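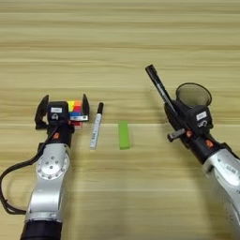 Do I need to have taken the spring course to come to the robot visit?
The visit is open to anyone enrolled this term, and the notes on this page cover what you need to know beforehand.

Courses > Intro to Automation > Handouts > Visit 2

Syllabus Schedule Handouts Labs Contact

Visit 2: Two-arm desk sorting at Skikville
Fri 4 September
Instructor: Rianne Mulder

We meet in the Skikville lobby and go up as a group. Danylo Moroz runs the demonstration and Tomoyo Sugawara will take questions at the end. Bring this handout and something to write on. Bags stay in the lobby.

What the demonstration covers

Clearing a desk is easy for a person and hard for a machine. The items differ in shape and size, they lie at odd angles, and some have to go inside others. The team at Skikville works on this with two arms mounted side by side, each with a parallel gripper. A parallel gripper has two fingers that open and close on an object from either side - that is all the hand the robot has.

Terms to know

Grasp: the position and angle at which the fingers close on an object.
Reach: the area of the table one arm can get to.
Handover: passing an object from one arm to the other.
Insertion: placing one object into another with limited clearance.
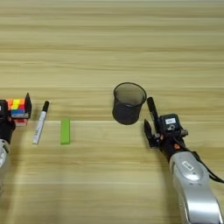
Insertion is the part of the task to watch most closely. Picking up a pen only requires that the fingers close somewhere along the barrel, but putting it away means the pen also has to be at a useful angle. The black marker is upright beside the rim of the mesh pen holder, and its top is only a little higher than the rim. Think about how far the arm would have to lift it to clear the edge. The white marker lies flat and at a slant, so the arm has a different problem there. Write down how you would grasp it.

Danylo's group has logged up to 2,000 practice runs. He will explain how they decide which ones to keep.

After the visit

Hand in one page by the next lab. Pick one object and describe the steps from first contact to release. Sketches are fine.

Related handouts
Visit 1: Fawzy packing line
Reading notes on grippers
Lab 2: Reach and joint limits
November open day at Falico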